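The Level at Grivance

The gauge house at Grivance held one stilling well, one float, one chart recorder and one chair. Violeta Bustos read the level at six in the morning and six in the evening and wrote it in a bound ledger in hard pencil. The chart recorder produced its own trace in ink. At the end of each month the ledger and the trace went into one envelope and the envelope went to the district office at Harkodel, where Sun-ja Han compared them.

The tolerance between ledger and trace was 3 millimeters. In eleven years Bustos had not exceeded it.

In March the envelope came back. Han had attached a slip. The slip said that the ledger and the trace agreed with each other, and that neither agreed with Nugroho.

Nugroho was the next station downstream. The river dropped 617 millimeters between the two, measured at mean flow, and the figure moved only a little with the season. For the past nine weeks the drop had been growing. Either the water at Nugroho was going down or the water at Grivance was going up, and there was no inflow between them that would account for either one.

Bustos read the slip twice and put it in the back of the ledger. Then she cleaned the intake pipe, which was the first item on the fault list.
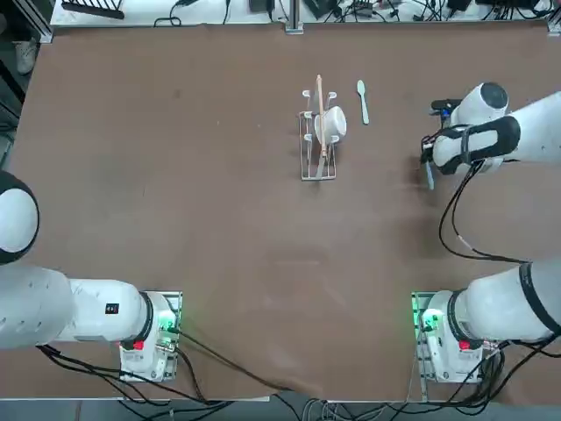 The intake was clear. She ran a rod through it anyway and pulled out a handful of weed the size of a glove. The level in the well did not change. She checked the float for leaks by weighing it on the kitchen scale, and it weighed what the card on the wall said it should weigh. She checked the tape for stretch against a steel rule. She checked the clock.

The last item on the list was the datum. The datum was a brass bolt set into a granite block outside the gauge house door, and every reading taken at Grivance was a height above a plane that had been fixed by reference to that bolt. The list said: confirm datum undisturbed. Bustos had always done this by looking at it. It was a bolt in a rock. She looked at it now and wrote "undisturbed," and then she crossed the word out, which she was required to initial.

She telephoned Harkodel.

"I need a leveling crew," she said.

"For a 9 millimeter discrepancy?" Han said.

"It was 7 when you wrote the slip."

Han was quiet for a moment. A page turned at her end.

"I can send you Vaughan," she said. "She has the good instrument until the end of the month."

Seren Vaughan arrived in a district truck with the level, two staffs and an assistant named Inês Garcia, who had been on the job for two weeks and carried everything. They started from the benchmark at Giltimwood, on the church step, and worked down the valley road in short sights. Vaughan read the staff and called the number. Garcia repeated it and wrote it. Neither of them talked otherwise. From Giltimwood to Grivance was a little over two miles by the road, and they took the whole of one day going down and the whole of the next going back, as the method requires.

Bustos gave them soup in the evening between the two. Garcia asked what happened if the numbers were different in the two directions.

"Then you do it again," Vaughan said.

"And if they're different again?"

"Then you do it again with somebody else holding the staff."

The numbers were not different. The line closed to within 2 millimeters, and it put the brass bolt 11 millimeters lower than its published height.

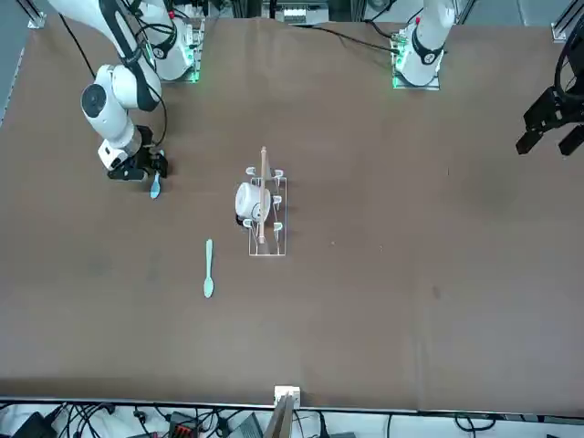 Bustos asked to see the field book. Vaughan turned it around on the table and Bustos went down the columns with the flat end of her pencil, adding as she went. It took her most of an hour. She got the same result.

"So the river hasn't come up," she said.

"No."

"The house has gone down."

"The block has gone down. I didn't level the house."

They went out with a flashlight and leveled the house. The sill had dropped as far as the block had. So had the gatepost, the well head and the concrete pad under the propane tank. Vaughan set the staff on each one and Garcia held the light on the figures. The first point that had not moved was a culvert headwall on the far side of the road, sixty paces up the slope.

Garcia wrote that down and underlined it. Vaughan told her not to underline things in the field book.

The report went to Harkodel in the morning. Han read it and passed it to Vitória Henriques, who kept the district's ground files, in the basement, in the order in which they had been received. Henriques found Grivance under a name it had not used for a long time. There had been a clay working on the flat beside the river. It had been backfilled with whatever was at hand, surveyed once and signed off. The gauge house had been built on it afterward because it was level and the land was cheap. The file had a drawing of the pit in plan. It had no section, so there was no way to say how deep the fill went.

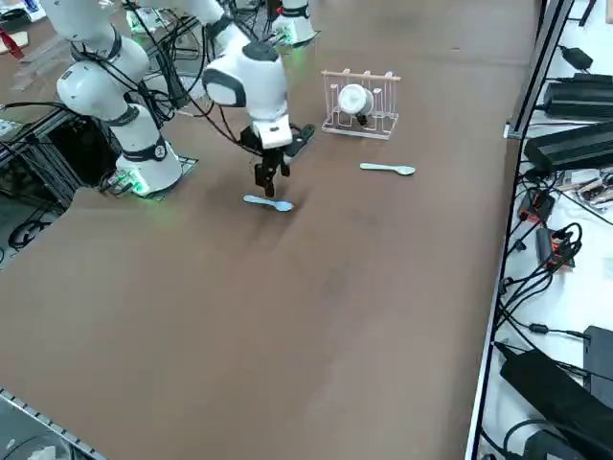 Han drove out herself. Bustos had not met her in person before, although they had corresponded every month for eleven years. Han was shorter than her handwriting suggested. She stood on the granite block, then seemed to think better of it and stepped off.

"The readings can be corrected," she said. "We assume a constant rate from the date the drop at Nugroho began to drift. You apply a deduction to each entry. Separate column, red pencil."

"And the rate isn't constant."

"We don't know that."

"It was 7, then 9, then 11," Bustos said. "Those aren't evenly spaced. I have the times."

Han looked at the times. She took out a pencil of her own, plotted the three points on the back of the slip and laid a ruler against them. The middle one sat clear of the edge. She moved the ruler, and then one of the others did.

"Three points isn't a curve," she said.

"No," Bustos said. "I'd want more."

They agreed on a procedure. A new datum would be cut into the culvert headwall. Bustos would carry a level from it to the brass bolt each morning before the six o'clock reading, using an old instrument that Han would send from stores, and would enter the difference in the red column. The chart recorder would stay as it was. The station would be moved when there was money for it. Han estimated four years. She said this in the same tone in which she had said everything else, and wrote it in her notebook with a question mark.

"Is it safe to live in?" Bustos asked.

"That isn't a hydrological matter," Han said. Then she said, "I'll ask."

The old instrument came in a wooden box with a strap. It was heavier than Vaughan's and its bubble was slow. Bustos made a stand for the staff out of fence wire, there being no assistant, and found that she could do the run in twenty minutes if there was no wind. She did it by lantern until the mornings got lighter. The figures in the red column went up, held for a while and went up again. At night she could sometimes hear the float tape tick over its wheel, one division at a time, and she would lie there and work out whether it was the river or the floor.

She bought a second ledger at her own expense. In it she entered the bolt, the sill, the gatepost and the foot of her bed, in that order.

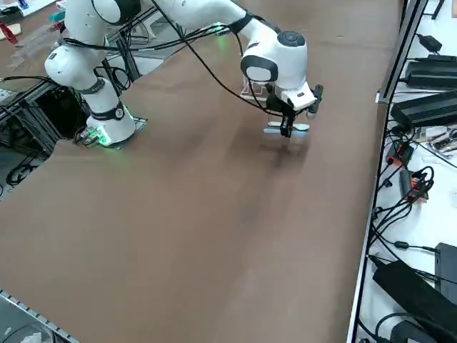
How far had the bed gone down?

It had dropped 14 millimeters by the end of the spring, one more than the sill.

She sent that figure to Harkodel with the monthly envelope, on a separate sheet, unsigned. It did not fit any form the district had. Han filed it with the trace. The following month there was a line for it on the return slip, ruled in by hand — "bed, foot of" — with a blank space to the right and the tolerance given as 3 millimeters.

Bustos filled it in. Then she took the staff out to the headwall, set up the instrument, and waited for the bubble.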